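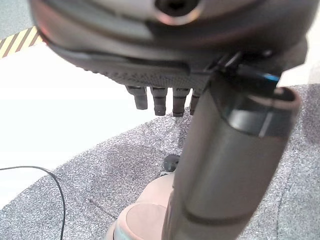 Last modified: Sunday, 4:10 pm

Where Does the Rain Go? A Term on Gamari Creek
Project report, second-year Environmental Studies
Homa Fallahi and Danish Kazmi

Why we picked a drain

Gamari Creek is on the council map as a creek, but if you grew up nearby you call it the drain. For most of its length it runs in a concrete channel behind the Hennessy Street shops, and then, just past the footbridge, the concrete stops and you get this scruffy, wonderful stretch of reeds and old paperbarks before it reaches the lagoon. We both walked past it for years on the way to school. When the unit outline said "choose a local water question", we had ours before the end of the tute!

The question we settled on was simple enough: does the water leaving the reedy stretch look any clearer than the water going in? We expected yes. We got yes, mostly, with one very annoying week that we'll come to.

What we did

We chose three sites. Site A is the last bit of concrete, beside the loading bay. Site B is in the middle of the reeds, where a fallen trunk makes a good place to crouch. Site C is the little beach at the lagoon end (bring gumboots, the mud is deeper than it looks). Over the term we collected 24 samples, eight from each site, always starting downstream at C and working back up so that we weren't stirring up muck ahead of ourselves.

For each sample we measured turbidity with a tube, took the temperature and pH, and wrote down the weather for the day before. Homa did the tube readings and Danish did the pH strips, and we stuck to that the whole way through, as we found on our first trial that we read the tube quite differently.

We also left a survey at the Corkemance Street library asking people what they call the waterway and whether they thought anything lived in it. We had 70 responses, which thrilled us. A lot of people wrote on the back as well.

What we found

In dry weather the three sites were hard to tell apart. The water was low and slow and all of it was fairly clear. After rain it was a different creek. Site A went the colour of milky tea within the hour, and Site C stayed noticeably clearer on six of the eight sampling days. Site B was in between, though closer to A than we'd guessed.

The annoying week was in March, when C was the cloudiest of the lot. We went back over our notes and found that the lagoon had been very high that day, so we may have been sampling lagoon water pushed back up into the creek. We kept the readings in the table and marked them. It would be great if someone next year could check the lagoon level each time (we didn't think of it until far too late).

The pH hardly moved at any site. Temperature was more fun: the concrete section was warmer every single afternoon, and you could feel it with your hand.

From the survey, 41 people said "drain", 22 said "creek" and the rest left it blank or had their own name for it. One person remembered catching eels there as a kid. We saw one eel ourselves, at Site B, and there was a fair bit of yelling.

Things we'd change

Eight visits is not many, and only four of them came after decent rain. We'd love to see the same three sites done over a full year, winter included. The turbidity tube is also pretty coarse at the clear end, so small differences between B and C got lost.

We'd add a Site D upstream of the shops too. At the moment we can't say how much of the brown water comes off the car park and how much was already on its way.

Thanks

To the Corkemance Street librarians for giving our survey box the good spot near the door, and to Danish's mum for the lifts and the use of her boot as a mobile lab. Our raw readings are in Appendix 1 and the survey form is in Appendix 2.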